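Ticket: Order stuck at "awaiting weight", label won't print
Opened by: Ramil Calimlim
Shop platform: Prellico
Date opened: Sunday, April 12, 2015
Status: Open, waiting on support

Hi all,

Sorry for the long one but I've been going round in circles with this since Friday and I'd sooner put everything in one place than have you ask me for it bit by bit!

I run a little tea swap shop through Prellico, and I use the Gudier plug-in to print the postage labels. Up to last week it was lovely. I'd pack a box, type the weight in, press the green button, and out came the label. Now every order with a mixed box in it sits at "awaiting weight" and the button is greyed out. Single items go through fine, which is the bit that's driving me mad.

What I've tried so far, in the order I tried it:

Logged out and back in. No change.

Cleared the browser cache, then tried a different browser, then tried my sister's laptop. Same grey button on all three, so I don't think it's my end (famous last words).

Turned the Gudier plug-in off and on again. It came back with the wrong currency, so I had to fix that as well, but the orders were still stuck.

Deleted the mixed box product and made a fresh one from scratch. This one took me most of Saturday morning as I had to put all the teas back in one by one, and the picture too. The test order I placed on it went straight to "awaiting weight" like all the others. Grr. 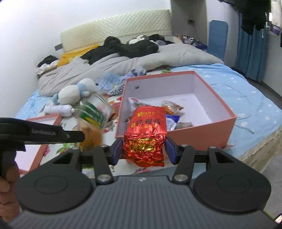
Tieguanyin packet and the pink box

Then I had a poke about in the settings and I think I may have found something. Under Shipping > Box types there's a field called "max contents (g)". Mine says 400. I'm sure I never set that, but it's a sensible number so I left it alone. The thing is, when I open a stuck order, the contents weight is blank, even though every tea in it has a weight saved. The test order had one tea at 60 g and another at 117 g and nothing else, so it's nowhere near the limit.

So I tried putting the weight in by hand. It lets me type it, there's a little spinning circle, and then I get this:

Could not save. Contents must be greater than 0 and less than box maximum.

Well, 177 is greater than 0 and less than 400, I've checked on my fingers!

Last thing I tried was swapping the box type to the plain Nouri mailer that came with the plug-in. With that one the weight saved first time and the button went green. Swapped back to my own box type and it went grey again. So it looks to me like the custom box types are broken and the built-in ones are all right. Does that sound likely? Did something change in the last update?

I don't want to use the Nouri one for real orders as the measurements are wrong, and I'd be paying for a bigger parcel every time.

Could somebody please have a look at my custom box type, and let me know if it's safe to delete it? I'm scared it'll take the old orders with it. There's one going to Vokham that I've promised to post early in the week, so if there's a way to force just that one through I'd be ever so grateful.

Thanks loads,
Ramil

Added later the same evening: made a second custom box type, same measurements, left the max contents field empty. The weight saves now but the label comes out blank. Have put the max back in and it's grey again. Leaving it alone until I hear from you.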